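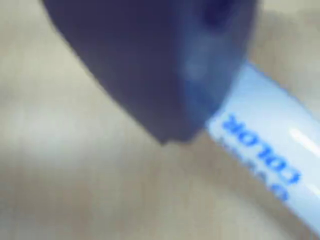
Finger and marker, close view, marker set.

From: Ardalan Naseri
Date: November 25, 2020
Subject: Re: [starkis-data] blurred frames in the marker set

> We have 299 marker episodes on the server now. A lot of the close
> frames are soft. Should we drop them before training or leave
> them in?

Leave them in. The lettering on the barrel can still be read in the one attached, and the policy will get frames like it at run time anyway. I'd only pull an episode if the finger and the marker can't be told apart from start to finish. I found 14 of those and moved them to the Andton folder. Please don't delete them yet.

We still want 1,000 episodes for this set. Could whoever is on next vary the angle of the marker more? Most of the July ones have it lying the same way, and the model has learned that a bit too well. Keep the beige surface and the grey labels in the log as they are.

Ardalan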